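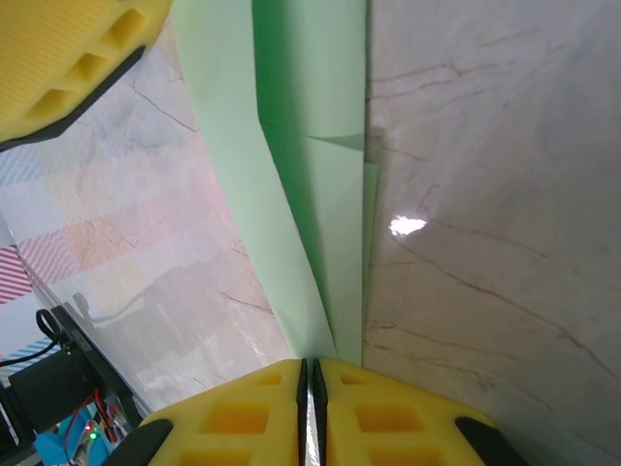
Does automating the fold station mean fewer people on the line? At Jurklow it meant the same people with different tasks: less hand folding, more setup, checking and clearing.

Search this site Search

1. Rewrite the job sheet first

List every task the folder does in a shift, including the small ones. Akosua Gbeho's list at the Busport shop had 7 entries, and the arms took over two.

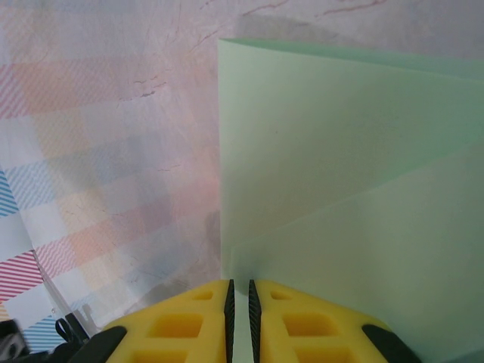

Crease quality is now judged by the operator, who used to make the crease. Agree on limits before the first run. On a pale green sheet with a long diagonal fold, check that the line is continuous, then check the edges. Log rejects by fold type – the Wosen sheet has a column for it.

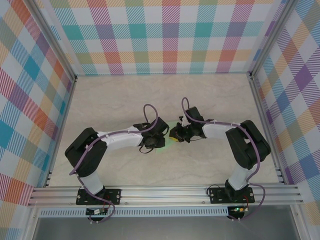

Reach-in rules come next. Stop both arms before any hand enters the cell, even for a dropped sheet. With two arms on one rail and their grippers nearly meeting in the middle, a person has no safe place to work between them. Train every shift on the stop, Sunday crew included.
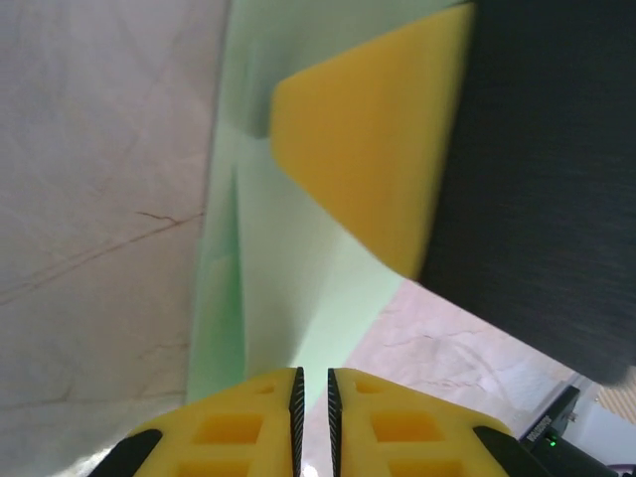
2. Set the handover

Run 535 sheets with the former folder at the station, then review the log together. Inspect the grip pads every 2000 cycles and replace them at 3000. Pay grade should be settled before the review – at Monti it was left until November, and two operators asked to transfer.

Last updated: November
Shares 7 Comments 2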